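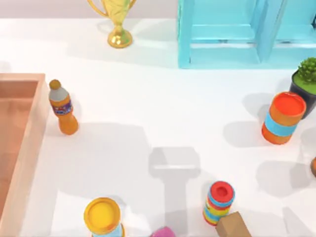

How to test a tidying policy in simulation before you trust it with a real table

Whether a machine can clear a table yet depends on what you count as clear. These steps are the ones we use at Wernura to get an answer that another team can repeat.

1. Write the chore as one sentence with a checkable end state. "Every bottle and lidded container stands in the tray" can be scored. "Tidy up" cannot.

2. Mix the shapes. Cylinders are easy for a parallel gripper. Handles, foliage and boxes turned at an angle are where most grasps fail, so include at least one of each.

3. Randomise the start positions and save the seed. Keep 100 seeds aside and never train on them.

4. Set the time limit before the first run. We allow 3 minutes per episode. Kirstin Cowie's version of the task has no limit and scores higher, so the two results should not be compared.

5. Check the overhead view for shadows. An arm's shadow crossing a pale surface can shift the detected outline of an object. Run the held-out seeds once with shadows on and once with them off, and report both.

6. Repeat the check on polished surfaces. 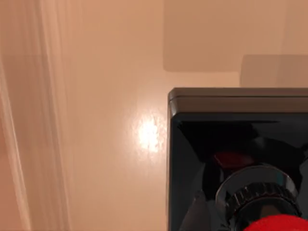 Glare and reflections cause a different fault. The detector may propose a grasp on the reflected copy of an object, and the arm then closes on nothing or strikes the panel. Log these separately from ordinary missed grasps.

7. Score each episode as pass or fail on the end state. Record partial credit in its own column. An object knocked over and left is a fail.

8. Read the failures by type. Our last batch was 3288 episodes, of which 3000 were training seeds and are left out of any published rate.

State of play: single upright objects into an open tray are dependable in simulation. Leaning or touching objects are not, and fittings that must be gripped and turned are worse. Arash Zamani is porting the turning task to Keritz, and the seed list will be reissued in July.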